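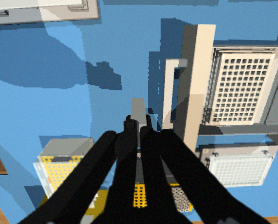

I've been wanting to write this one up since April, because it's the first thing our group has done that made me ring my mum about work.

Background first, for those who come here for the allotment posts. We train a robot arm to do lab bench chores, mostly picking up small things and putting them into racks, and nearly all of the training happens in simulation. Sim is lovely. You can run it all night, nothing gets dropped on the floor, and if the arm goes through the table you press reset. The trouble comes when you move the trained policy onto the real bench. It has learned our pretend lab by heart, right down to the colour of the table, and then the sun comes through the window and it hasn't a clue.

The usual cure is to randomise everything. Change the lights, change the colours, shove the racks about, give every episode a different table. We did that for ages and it does help, but it's a blunt tool. You spend a huge amount of training on scenes that teach the policy nothing, and some of them are so odd that it gets worse at the plain ones.

So Rodica Dinu had the idea of being picky. She wrote a small tool called Gredelby (don't ask, it was late and it stuck) that looks at each new scene before we train on it and asks how much the policy's chosen action changes when you alter only the lighting. Same objects, same positions, same arm, just the shadows moved. If the action hardly changes, the scene is easy and we skip it. If the action jumps all over the place, we keep it and train on it more than once. That's the whole method! You could explain it on the bus.

What surprised me was how much of the trouble was shadows. I'd have put money on clutter. We had racks of every sort crammed in close to the pick and the policy mostly coped, but lay a big dark ragged shadow over the table and it would start drifting off towards the edge of it, as if the edge were a thing you could grab. Catinca Nedelcu plotted where the fingertips went on the failed picks and you could practically trace the shadow outline from her dots. I have that plot pinned above my desk.

Now the numbers. We gave each version of the policy 200 picks in simulation, on scenes neither had trained on, with a small block to grasp and racks nearby. With plain randomising it missed 20 of them. With Gredelby choosing the scenes it missed 2. Two! I made Catinca run it again with new random seeds before I'd believe it, and it missed two again, though not the same two.

We also trained for the same number of steps both times, so it isn't just that one had longer at school. The extra cost is the checking, which added 15 minutes to an overnight run. I can live with that.

Some cautions, so I don't get carried away. This is one task with one gripper. The test scenes came from the same simulator as the training ones, which flatters us. The checker only knows about lighting so far, and I'd like to try it with camera position next, where I suspect it will be much messier, as moving the camera changes what you can see as well as how it looks. And one of our earlier attempts, Fastel, looked every bit as good in simulation and then fell to bits on the real arm. I still go a bit quiet when somebody brings up Fastel.

Real bench trials are next. Rodica is sorting out lamps on clamps so we can throw horrible shadows on purpose, and I've been told I may not choose which ones.

If you've tried anything like this, particularly picking scenes by how much the policy wobbles, please leave a comment. I know there's older work on choosing hard examples and I've read a fair bit of it, but I'd love to hear what went wrong for other people, since that never makes it into the papers.

Allotment news next time. The beans are up.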